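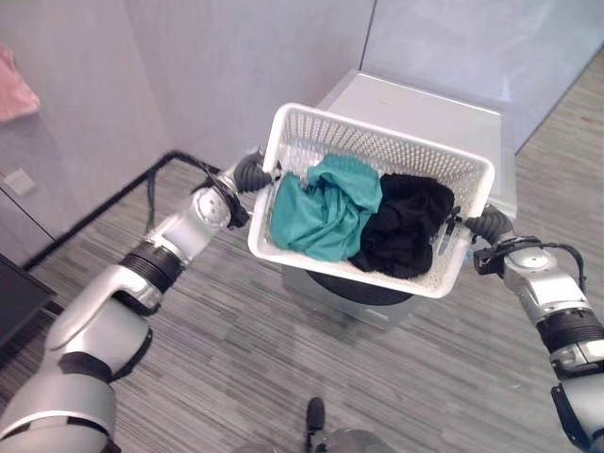 **FICTION / SHORTS**

## The 443

The last bus out of Benmont left at 5 and Annatjie Cele had the wrong shoes on. Good shoes. Funeral shoes. She ran anyway.

Up Van der Merwe Street, past the bakery, past the shut bank. The trumpet case banging her knee every second step. It wasn't even her trumpet. It was Ruan's, or it had been his uncle's and then Ruan's, and now it was going back to Groltus because he had called her at lunch and said four words. I got the chair.

Second chair, Groltus town band. He'd been asking since he was a kid. And the audition horn was a loaner and they wanted it back tonight, and he had sold her his own one in March, for rent. She'd said fine. She'd said she would learn. She had learned one song. Most of one.

The 443 was at the stop with its door open.

"Wait," she yelled. It came out as air.

It waited. The driver looked at the case, not at her. "You play?"

"No," she said. Then, sitting down, "A little." 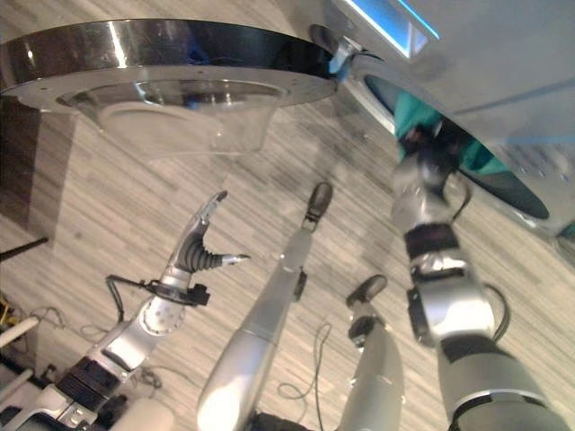
Ruan Mnguni had taught her the one song over the phone, his end in the kitchen, hers in the car with the windows up so the neighbors wouldn't complain. Breathe low. Lower. Stop puffing your cheeks, I can hear you puffing your cheeks. She thought about that going over the bridge, her forehead on the glass. The evening had a thin bright line of blue left in it, that cyan a strip of light goes when it's set in a pale panel, and then the hills had it. She got the mouthpiece out and held it in her fist to warm it up. He always did that. She didn't know why she was doing it.

Almost 57 minutes to Groltus if the crossing was up. The crossing was down.

Freight. Car after car after car. ITIX, ITIX, ITIX down the sides in big white letters. The driver turned the engine off and it got very quiet in there.

"So play something," he said.

"I can't, it's a bus."

"It's my bus."

An old man across the aisle put down his bag and folded his hands like church. So she stood up. Opened the case. Her lip was dry, her hands were stupid. She got the first line out and it was okay. Second line, she cracked the high note so bad the old man flinched. 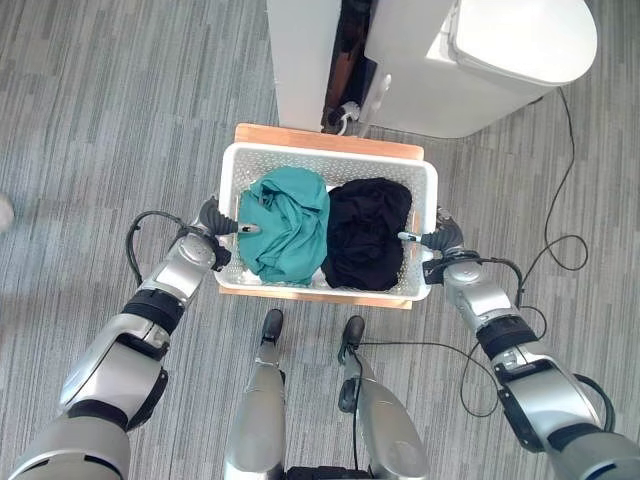
*The teal one and the black one, still in the basket.*

She kept going. That was the thing Ruan said most, more then breathe. You crack it, you keep going, the people are already in the next bar. So she went to the next bar. Slow part. Down and down and then that long low note that she'd never once held to the end, not in the car, not anywhere. Held it. The last freight car went by in the middle of it and the bell quit and the gate lifted, and the driver didn't start the engine.

Then he did.

"What's it called?" the old man said.

She had no idea. Ruan had never told her, he just called it the song.

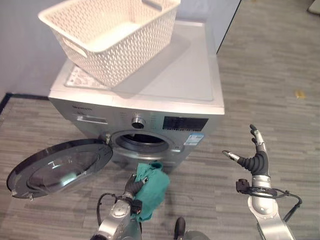 *Door open, drum dark.*

He was at the stop in Groltus, no coat, hopping from one foot to the other. "You're late, you're so late, they're tuning already." Grabbed the case. Felt how light it was and looked at her.

She still had the trumpet. It was in her other hand, she'd forgotten to put it back.

"You played it," he said.

"What's it called?"

"What?"

"The song, Ruan. What is it called?"

But he was laughing and pulling her by the sleeve, accross the road, toward the hall with all it's lights on, and somebody inside was already giving the note.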